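About Savton

Savton tests seed lots for growers, seed dealers and county extension offices. The lab was set up in Olton in a former feed store and now runs germination, purity and moisture tests on 122 plant species. Most samples are vegetable and forage seed. Native grasses are accepted from October through the end of winter.

Each lot gets a number at intake and is divided on a riffle divider. One portion goes to the purity bench, one to the growth chambers, and the remainder is stored at low humidity until the report has been accepted. Last season the lab issued 3,309 reports, almost 213 of them for lots that had to be retested after cleaning.

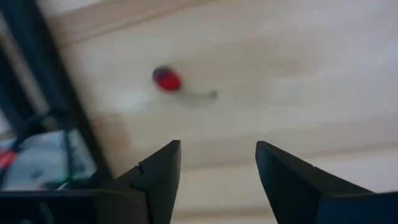 Nima Abbasi

Technical staff are trained in-house and work under a senior analyst until their counts agree with the reference counts on three successive rounds. Uzma Arain manages the growth chambers and sets the temperature schedules. Genji Mizuno handles purity and weed seed identification, and maintains the reference collection of 2,806 vials.

Reports list the method used, the test dates and the tolerance applied. Savton does not sell seed or treat it. Clients may ask for the raw counts by replicate at no charge. Sample size requirements vary by species and are listed on the submission form.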